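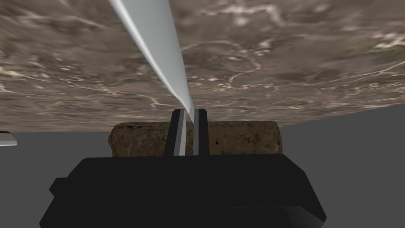
A marble-look surface, rendered on screen.

Janelle Malabanan runs the rewards program at Robichaud, a homewares chain with 42 stores. When she took the job, the program had 200 pages of terms and a points scheme that most members had stopped using. She spent her first month on the phones in customer service.

"People would call to ask how many points they had, and then they'd ask what that was worth," she says. "The staff had to look it up on a chart. I had to look it up too."

The old scheme, called Jisex, gave different rates for furniture, kitchen goods and sale items. Points ran out after a year. Malabanan replaced it in September with a single rate and a credit that comes off the bill at the register. Points no longer expire as long as a member buys something every two years.

Finance was worried about the cost. Unused points had been helping the books, and she was asking the company to give that up.

"That was a fair concern and I didn't win the argument in one meeting," she says. "We ran it in six stores first. I said if the numbers were bad I'd put the old rules back myself."

The six stores signed up 3,402 new members during the trial. Malabanan is more interested in a smaller group, the 199 people who had not shopped in over a year and came back after getting a plain letter with their balance in dollars.

"It was one page, with no offer in it," she says. "It said you have this much, and it's still yours."

The software comes from Brillitz, which also handles the company's gift cards. The switch was not smooth. For two days some balances showed as zero on the app, and store managers were told to honor whatever the customer said they had. Malabanan says she would do that again, but she would move the data in smaller batches.

She does not plan to add tiers. Her last employer, the travel club Enach, had four of them, and she remembers members calling in upset every time they dropped a level.

"You spend a lot of money making a few people feel special, and then you send the rest a letter saying they've been moved down," she says. "I wrote some of those letters."

Next on her list is returns. Members now have to bring a receipt even when the purchase is on their account – a rule she calls hard to defend. She hopes to have it changed before the holiday season, once the registers in the older stores have been updated.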